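News > Library Services > Announcements

Herkesari Library Puts Its Local Newspaper Archive Online

21 Jun 2024
By Kanini Mushi

Readers anywhere can now browse 197 issues of the old Kesholm weekly paper, free and without a library card. The Herkesari Library opened the online archive this morning, and we are so happy to finally share it!

The paper covered Kesholm and the farms along the Urio road for most of its life. It printed school results, barn fires, wedding notices, long arguments about the bridge – and a recipe column that ran to very strong opinions on pickles. Until now, anyone who wanted to look something up had to come to the basement reading room and turn the bound volumes by hand.

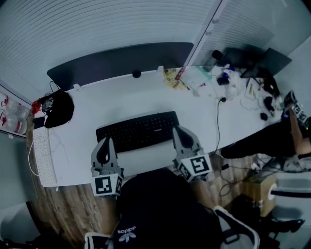
A desk with keyboard and monitor.

Every page can be searched by name, street or date. Some of the older print is faint, so spellings may come out a little odd, and readers are welcome to send in corrections through the link on each page. We have already had a family in Fasari write to say they found a great-grandmother's prize for butter, which made our whole week.

The archive also includes 700 photographs from the paper's own files. Many have no names on the back. If you grew up in Kesholm, please take a look and tell us who you recognize – even a first name helps.

Library staff will run 2 beginner sessions on searching the archive in September, both in the upstairs meeting room. Places are free, and sign-up is at the front desk or by phone. The bound volumes will stay in the reading room for anyone who prefers paper.

Filed under: Local History, Collections, Family Research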